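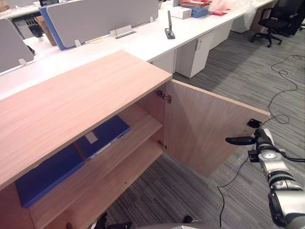 Looking after Eda: how we keep the cabinet cell in order

Home | News | Projects | Get involved | Past issues | Contact

Last updated: June
Reading time: 6 minutes

Those of you who come up to the second floor at Olorthorpe will know Eda already, and will have stepped round her on the way to the kettle. For everyone at Jesomham who only reads about her in these pages, she is our office robot, two arms and a good deal of cable, and she has spent the spring learning to open a cupboard, put binders in it, take them out again and shut the door. It sounds a small thing when you write it down! I was asked to say a little about how the cell is set up and what it takes to keep it going, and I'm afraid I have rather more to say than the space I was given.

The cabinet first. It is a plain light wood one with a middle shelf and a lower shelf, and the door hangs on the right on two metal hinges. We tried a smarter cabinet over the winter, with a sprung catch that you pushed to open, and it was a misery from start to finish (the catch needed a good firm shove in one exact spot, and Eda's idea of a firm shove was to move the whole cabinet back towards the desk). The one we have now opens with a simple pull at the edge. She gets her fingers to the outer corner of the door and works from there, and for shelf practice we have the door standing out more or less square to the front so that she has a clear way in.

The binders are dark blue and they lie flat, one to a shelf. On the middle shelf the spine faces outward, and there is a small white label on the cover, which helps when you are setting things back between runs and it's getting near five o'clock and you can't remember which way round it went. The lower one gets some shade from the cabinet top. We thought of putting a lamp in there and then decided to leave it alone, as real cupboards are dark inside and she may as well get used to it.

Now for the morning routine, which is the part people ask about. Whoever is in first does it, and it takes 30 minutes if you don't stop to talk. Please do it with the power off and the stop button within reach.

Start with the hinges. Swing the door by hand, all the way out and all the way back, and listen to it. A door that is pulled open by the same arm all day long will work its screws loose sooner or later, and ours has done so twice. The upper hinge is usually the one to go. Nip the screws up with the hand screwdriver in the top drawer (never the electric one, please, the wood is soft and we have already had to fill one hole with glue and matchsticks). If the door drops even a little, its outer corner is no longer where Eda expects to find it, and she will close her fingers on thin air and then look for all the world as though she is thinking it over.

Next, the gripper. Wipe both fingers down with a dry cloth and look at the tips for wear. Check that the hardware mounted on it is snug, and give the small bracket near the tip a gentle wiggle. If it moves, tighten it and write it in the book. We change the fingers after 40 hours of door work, whether they look tired or not, and there are 6 spare sets in the Pichon box on the shelf by the window. When you take the last but one, do tell somebody.

Then walk the cable. I can't say this often enough. The long black one runs over the carpet beside the cell, and it has a great liking for getting into loops. Loops well away from the cabinet are fine. What we don't want is a loop in the space where the door swings or where the base of the robot needs to go, so follow it along from the arm, lift it clear and let it lie loose. Please don't pull it tight to make it look tidy, as it needs the slack when she reaches. The striped carpet makes a black cable easier to lose sight of than you would think, so go slowly, and look where you are putting your feet too.

Last of all, see that the cabinet hasn't wandered. There is a paper template in the book that shows where the corners sit. Carpet is a forgiving sort of floor and things creep on it over a week. Put it back, power up, and ask Eda for one slow open and one slow close before anybody begins proper work. If both go smoothly, she is ready.

The counter in the logbook stood at 3761 door openings when I sat down to write this, which I think is a very fair number for a cabinet that came out of somebody's back office. We did have one longer stop, when the wrist cable on the arm began to rub and we lost most of a day to taking the sleeve off, turning it and putting it back with fresh ties. The ties now go a finger's width further up from the joint than they used to, so if you are redoing them from memory, have a look at the drawing in the book first.

We would be very glad of more hands on the morning rota, particularly through the summer when several of us are away at once. You don't need to know anything about robots. If you can use a screwdriver and write legibly you will be most welcome, and one of us will stay with you for the first few mornings. Put your initials on the sheet by the Olorthorpe kettle, or just come up before nine and say hello.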